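Tostberg Two-Arm Recording Kit: three months in

I have been putting off this review until I'd used the thing long enough to be rude about it, and I'm afraid I still can't manage much rudeness. The Tostberg kit is what we bought when our little group finally got money to collect our own demonstrations instead of begging for other people's. You get the head camera, the pair of leader arms you hold on to, the recording software and a foot pedal. The robot is your own affair. Ours already had two arms and a pair of two-finger grippers, and the kit found both of them on the first try, which after our last setup felt like Christmas.

Jomar Buenaventura did the installation and had us recording before lunch. The manual is short and mostly right (page with the cable order is wrong, use the sticker on the box). Calibration means moving each leader arm to four poses and pressing the pedal. It takes less time than making tea, and it holds. We recalibrate each morning out of habit and the numbers barely shift.

The pedal deserves a paragraph of its own. One press starts an episode, one press ends it, a long press bins it. That's all! Before this we had a keyboard on a stool and someone leaning over to hit the space bar, so every single recording began with a wobble as the operator waited for the shout. Now I can start when my hands are ready. Leonora Padilla trains on what we collect and she spotted the change straight away - far less dead time at the front of each episode, and she no longer has to trim them by script.

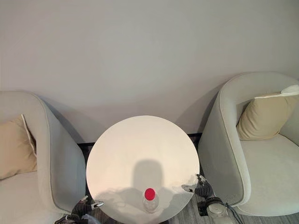

Where the kit really earns its money is in how it treats variation. You write a task sheet in plain words and the software deals you a new starting layout before every episode, so you can't drift into putting things in the same comfortable spot. I drift terribly, as everyone does by mid-afternoon. Our living-room tasks are the best test of it: a round white side table between two pale grey armchairs, a clear bottle with a red cap, and a gripper either side. A clear bottle on a white top is a mean thing to ask of any camera, and the cap does a lot of the work for you. Your own shadow on the table is another matter. I'd like the software to vary the lighting notes as well as the positions, and I've written to Tostberg asking for it.

Over the first stretch we kept 1,044 episodes out of 1,242 recorded. The ones we threw away were nearly all my fault or Rommel's, pinching too early or letting go too high. The software does lose the odd one - if the disk is busy when you press the pedal, it saves the arms but drops the video, and it only tells you in small orange letters at the bottom of the window. Please, somebody, make those letters bigger.

The leader arms are lovely. Light, well balanced, with a trigger you can squeeze slowly enough to close the fingers on a soft bottle without crushing it. I can do 20 episodes before I want a rest, and my shoulders used to give out well before that with the old handles. Rommel Belmonte has bigger hands than me and finds the trigger guard tight, so try before you buy if you can.

Smaller moans: the head camera mount needs its own hex key and will not accept any other, the export is slow once you go past 100 episodes in a batch, and the labels box forgets what you typed last time. The tripod bag is rubbish.

I did have the Fletau kit on loan for a fortnight in July. Nicer screen, worse arms. If you mostly replay and label, have a look at it. If you spend your days holding the handles, get the Tostberg. We're moving on to cupboards and drawers next, and I've already put in for a second set of leader arms.

Jyoti Nigam

14 shares | 6 comments

Contact | © Estholm Bench Notes | Back to top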